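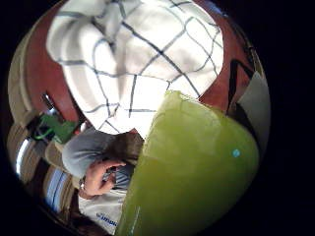

Culto wants your lounge room, and wants you to pay for the privilege

A home recording service that promises to turn household chores into lessons for robots has opened its bookings in Stedley, with a $69 weekly hire fee and a list of claims that deserves a slower read than the brochure invites.

The service is called Culto and is sold by Isaksson, a small automation outfit that until last winter mostly fitted sorting arms in packing sheds. Customers hire a case holding a hand-held gripper with a wide-angle camera, a pair of instrumented gloves, a hub, the cabling to join it all up and a 256 GB drive. They pick things up around the house, put them down again, and post the drive back. Isaksson says the recordings are used to build a "household skills profile" that can later be loaded onto a compatible robot arm.

The compatible robot arm is where the trouble starts. The only one on the list at present is Filton, which Isaksson also sells, and which has no retail price and no delivery date beyond a line on the order page reading "expected from June". The order page doesn't say which June. We asked and were told the timetable was being finalised.

In the meantime a customer pays $69 a week to produce footage of their own kitchen. Isaksson describes this as an early investment in a robot that will know where your things go. It could also be described as unpaid data collection with a hire charge attached. Plenty of labs pay people to do this work. The terms give the company a permanent licence to use whatever is recorded, including for "general model improvement", and there is no discount for agreeing to it and no box to untick.

The company says nearly 40 households have signed up so far. It wouldn't say how many had sent back a drive.

What you get in the case

To be fair to the hardware, the gripper is decent. It is light enough to use one-handed, the jaws close evenly, and the trigger has a better feel than you'd expect at the price. A mug, a TV remote and a folded tea towel all gave it no bother in our trial. A set of keys did, repeatedly, and so did anything thin lying flat on a table.

The gloves are fiddlier. The straps took two goes to get right, and after half an hour the hand inside was clammy. Anyone with small hands should ask about sizing before they book; the case comes with one size, described as universal.
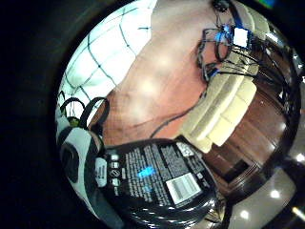
A gloved hand with a black packaged item; cables lie across the wooden surface behind.

Then there are the cables. Isaksson's advertising uses the word "wireless" in its headline, which is true of the gripper and of nothing else we plugged in. The gloves run to the hub, the hub runs to the power, and a separate lead goes to the drive. On a clear bench you could live with it. In a furnished lounge room the leads end up over whatever surface you were hoping to work on, and we spent a good part of the first session moving them out of the way of the task.

Setup is advertised as taking three minutes. Ours was closer to lunch.

Who else is being recorded

The bigger question is privacy, and the answers from Isaksson were thin. A wide lens held at arm's length takes in a great deal more than the object in the jaws. People on the couch, mail on the sideboard, labels on boxes and whatever is written on a T-shirt are all liable to end up on the drive. The user guide tells customers to "obtain the agreement of others present", and leaves it there. It has no sample consent form, no advice about visitors and no mention of kids.

Faces are said to be blurred after the drive reaches the company. That means the unblurred version goes through the post. The drive in our case was not encrypted, and opened on an ordinary laptop without asking for a password. Isaksson said encryption was "on the roadmap for a later batch".

Customers can ask for a recording to be deleted, though the terms say this won't extend to any model already trained on it. No deadline is given for when training begins, so it's hard to know how long the right to delete is worth anything.

None of this makes Culto a scam. The case turns up, the gear works, and someone answers the phone during business hours. If you're keen on robotics and would like to muck about with a proper gripper for a week, there are dearer ways to do it. The part we'd want to see before recommending it to anyone else is a Filton arm in a stranger's house, loaded with that stranger's recordings, putting away their dishes. We asked for a demonstration of exactly that and were offered a video.

Bookings are open to Stedley addresses only. The minimum hire is two weeks, a bond applies, and return postage is at the customer's expense.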